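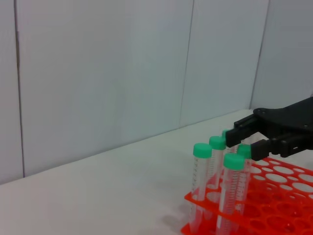
A reader commented under my last post that a well is a well, that their family drank from theirs for three generations without sending a drop of it anywhere, and that I was going to talk myself into a treatment system I didn't need. A few other people agreed. I said I would write up what happened with ours, so I'm doing that now that the second set of results is back.

For anyone new, we moved to a house outside Gamside a year ago. It was the first place either of us had lived that wasn't on city water. I knew the house had a well in the same way I knew it had a roof. I did not think about it much until the toilets started to go orange.

The orange is iron, and I had worked out that much before I had anything tested. It stains the toilet tank, the shower floor, and any white shirt you care about. It also leaves a faint taste like you've been holding a key in your mouth. Iron at that kind of level is mostly a nuisance. What bothered me was that I had no idea what else was in there, and the only paperwork from the sale was a one-page sheet saying the water had passed for bacteria on the day it was sampled. It had nothing on nitrate or hardness. We are downhill from a cornfield, so I wanted to know about nitrate.

The first thing I did was buy test strips from the hardware store. I don't regret it, but I wouldn't do it again. You dip the strip, wait, and hold it against a color chart. Under the kitchen light our nitrate looked like one square and by the window it looked like the next one up. The two squares were on different sides of the number I cared about. The limit for nitrate in public drinking water in this country is 10 milligrams per liter, measured as nitrogen. Nothing makes a private well owner meet that, but it's the number everyone uses, and the strips could not tell me which side of it we were on.

So I found a lab. There's a state list of certified ones, and the closest to us was Kaewkla, which is a forty-minute drive if the bridge is open. I called and asked what a homeowner should order. The woman on the phone asked me about the well before she told me any prices. How deep was it, how old, was it drilled or dug, did the water ever go cloudy after rain, was anyone in the house pregnant or under a year old. I could answer the last one.

That sent me off looking for the well record. If you have a well and don't have the record, try your county or state first. Ours was scanned and online, filed under the name of the road as it was before they renamed it. It took me an evening to figure that out. The well was drilled by a company called Cilska, long gone as far as I can tell, and the record says it's 200 feet deep with steel casing down into the rock. I was glad to see it. A deep drilled well with good casing is less likely to pick up whatever is on the surface than a shallow dug one. It isn't a guarantee. The casing can rust, the cap can be cracked, and fractures in rock go where they like.

Our cap was cracked. I found this out by going outside and looking at it, which I had not done once in all the time we'd lived there. It was an old style that just sits on top with a few set screws, and there was a gap on one side wide enough to get a pencil in. There were earwigs living under it. I'd read that insects under the cap are a common way for bacteria to show up in a well that's otherwise fine, and I now believe it.

I left the cap alone until after the first sample. I wanted to know what we had been drinking, and if I fixed things first I'd never find out. We switched to store water for drinking in the meantime.

Sampling takes more care than I expected. The lab sent a kit with bottles and a page of directions, and the directions for the bacteria bottle are strict. Take the aerator off the faucet. Don't use a swivel faucet if you have another choice. Wipe down the end of the tap, run the cold water for several minutes, then fill the bottle to the line without touching the inside of the cap or rinsing out the powder. I nearly rinsed out the powder. It's there to neutralize any chlorine in the water, and it looks exactly like something left behind by accident.

Then you keep it cold and drive it over the same day. I took ours in a lunch cooler. Kaewkla stops taking bacteria samples at two in the afternoon, and they mean it. A man ahead of me in line was sent home with his.

The first results came by email, and I'll give them in the order I read them.

Total coliform was present. E. coli was absent. Nitrate was well under the limit, low enough that the strip had been wrong in either light. Iron was high, no surprise. Manganese was a little over the level where it starts to stain and taste bad. Hardness was high. Arsenic and lead were below what the lab could detect on the draw we sent.

I called again about the coliform. The explanation I got was that total coliform is a broad group of bacteria, most of which won't make you sick, but they shouldn't be in a sealed well. If they're getting in, something is open. E. coli would have been a different conversation. The advice was to fix the opening, disinfect, wait, and test again.

Replacing the cap was the easy part. You want the kind with a rubber gasket and a screened vent. It cost less than dinner for two. I shut off the breaker to the pump before I touched anything, since the wires come up right through there. The old cap came off in two pieces. I cleaned out what I could reach and bolted the new one down.

Shock chlorination was less easy. The short version is that you put a measured amount of plain unscented bleach down the well, run a hose back into the casing to mix it and wash down the sides, and then go through the house opening each tap until you smell chlorine. Then you shut everything off and leave it overnight. How much bleach depends on the casing size and how much water is standing in the well, and there are tables for it from most state health departments and extension offices. Use one of those. I won't give our amount here. Too much can be hard on the pump, and I don't want someone copying a number from a blog.

A few things I'd do differently:

Bypass the water softener and any filters first. I remembered the softener and forgot the filter on the fridge.

Fill more buckets for flushing than you think. We ran out by bedtime.

Don't run the chlorinated water into the septic system. Ours went out through a hose to the gravel at the end of the driveway. It ran for most of the next day, and the water came out the color of tea for the first part of it. That was iron the chlorine had knocked loose. It cleared up by evening, though the hose has never been the same.

Clear your weekend. I started this after lunch and it was a mistake.

After that you wait. We were told to give it at least a week after the chlorine smell was gone and then sample again, and we gave it 2 weeks. The bacteria test takes a day to grow and another for the paperwork, and I had the second report 48 hours after I handed the bottle over. Total coliform absent, E. coli absent.

I was relieved, and we went back to drinking from the tap that night. It still tastes like a key.

On to the part the commenter was worried about, which is treatment. I did look into it. I had a salesman out in May who tested the water at the kitchen sink by adding drops to a vial until it turned color, and who then quoted me for a softener, an iron filter, an ultraviolet lamp, and a reverse osmosis unit under the sink. He was polite. He didn't ask to see the lab report, and when I offered it he put it to one side. The total was more than I paid for my car.

Going by the lab report, the problems we have are iron, manganese, and hardness. The softener that came with the house is old but it works, and it should be taking out some of the iron if it's set up right. It wasn't. The hardness setting was far below our number, probably left over from wherever it was first installed. I changed that and ran it through a cleaning cycle with the stuff they sell for iron-fouled resin. The stains are coming back more slowly now. We also put a Lidis cartridge filter ahead of it for sediment, mainly for the bits of rust that still show up, and I'm changing the cartridge more often than the box says to.

I may still end up with a proper iron filter. I want to see a few more months first. I'm not buying the lamp for a well that just tested clean with a new cap on it, though if the coliform comes back I'll change my mind quickly.

To the commenter, then - I don't think your family was wrong to drink from their well, and it may have been perfectly good water. Ours looked the same on the day it had coliform in it as it does today, apart from the orange, and the orange had nothing to do with it. I couldn't have told the difference by drinking it. The whole thing, test kit and cap and bleach and second test, came to less than one month's groceries.

I've put a yearly test on the calendar for spring, when the ground is wettest. Bacteria and nitrate every year, the full panel every few years or if something changes. If the field uphill gets sold I'll probably do one sooner.

Someone else asked about well depth and whether you can measure it yourself if there's no record. I don't know enough to say. I'd call a driller before I lowered anything down there on a string.

Posted Jun 19, 2023 in House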